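didska-puertas-abiertas
Versión 2, octubre

Registros de la demostración de manipulación textil de Didska en la jornada de puertas abiertas de Villach. Tarea única: separar telas superpuestas y depositarlas por tipo.

Contenido
600 episodios en 3 sesiones, con vídeo de muñeca y estado de la pinza. La partición de prueba es la última sesión completa. Los episodios interrumpidos por preguntas del público se conservan con la etiqueta "pausa".

Telas
Estampado de abanicos sobre azul marino y camuflaje en verdes y marrones, entre otras. El agarre se hace por pliegue.
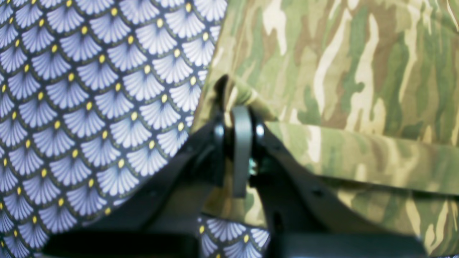
El control corre sobre Nondov; la conversión a formato Kouris se hace con export.py. Cada episodio se corta a 3000 pasos como máximo.

Limitaciones
Iluminación de sala, sin calibrar entre sesiones. No hay medida de fuerza. El audio se eliminó antes de publicar.

Pendiente
Revisar las etiquetas "pausa" de la sesión 2.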